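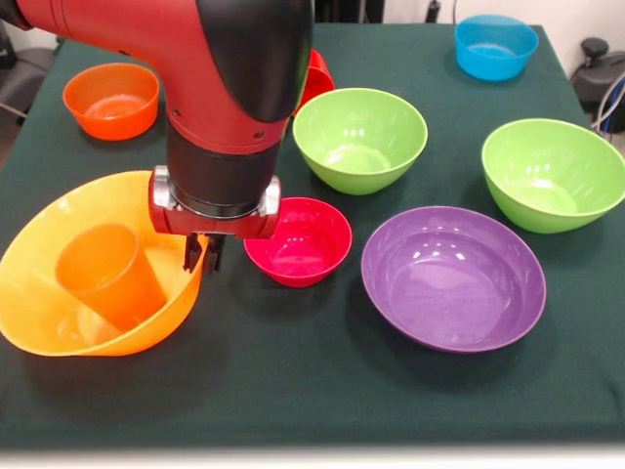

Guides > Tableware > Palma bowls > Sorting and storing

Last updated: June

4. Putting the bowls away

Spread a cloth on the table first. The glossy bowls slide easily on a bare top.

1. Take out everything that was left inside a bowl, also cups.
2. Put the large yellow-orange bowl on its base, with free space beside it.
3. Place the wide purple bowl in it, then the green ones, and the small red bowl last.
4. Keep the cups apart, with the open side down.

Note: Wipe each bowl before you stack it – crumbs make scratches on the shiny inside.

Caution: Do not stack higher than 40 cm. Do not press the bowls together with force.

For a missing bowl, write to Jolien Michiels and mention set 1005.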